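Plandano manipulation study: correcting grasps at the rim

The Plandano group has finished the second phase of its work on rim grasps for thin-walled containers. The results were presented internally in December and are summarized here for readers outside the lab.

The problem is narrow. A policy trained on teleoperated demonstrations will usually bring the gripper to a cup without trouble, then fail in the last stretch of the approach. One finger has to go inside the wall and the other outside. If the gripper is off by less than a finger's width, both fingers land on the same side, or one of them comes down on the rim and pushes the cup over. In phase one, this last stretch accounted for 9 of every 12 failed trials.

Adding more demonstrations of the same kind did little. Bevan Ellery, who ran phase one, traced this to the operators. A trained operator slows down and lines up before reaching the rim, so the data holds very few states in which the gripper is slightly wrong and has to recover. The policy sees those states at run time and has nothing to imitate.

Phase two changed how the data was collected. The arm was driven by the current policy until it reached the rim, then paused. An offset was applied at the wrist, and the operator took over from that position and completed the grasp. Only the operator's portion was kept for training. The group calls these segments rim corrections. They are short and quick to record, and they start from the places where the policy goes wrong.
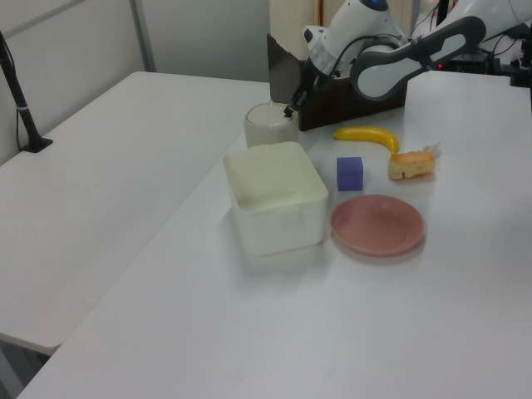

Does the method need a force sensor at the wrist?
None was used in either phase. The policy takes camera images and joint positions, and contact shows up only indirectly as joint error.

Remedios Soriano ran the comparison. Three policies were trained with the same network and the same total recording time: one on full demonstrations only, one on full demonstrations plus rim corrections, and one on full demonstrations with random noise added to the commanded motion. Each was scored on 12 placements of a cup the policy had not been trained on, with other items left on the table as clutter. The first policy completed 3 grasps. The noise policy did slightly better. The policy with rim corrections completed 11, and its single failure was a slip during the lift, after a correct grasp.

Some cautions apply. Twelve placements is a small test, and all of them used upright cups on a level surface. The offsets were sideways only, so tilt errors are untested. Runs with the Clukine dataset, which has wider containers, showed a smaller gain, probably because the baseline was already good there.

Phase three will move the setup to the Wodstead building and add tilt to the offsets. Soriano also plans to let the policy request a correction when its predicted actions disagree, so that the pause point no longer has to be set by hand. The offset script and the scoring sheet are in the Rivera shared folder under "rim", and comments on the scoring rules should go to Ellery before the next round of collection starts.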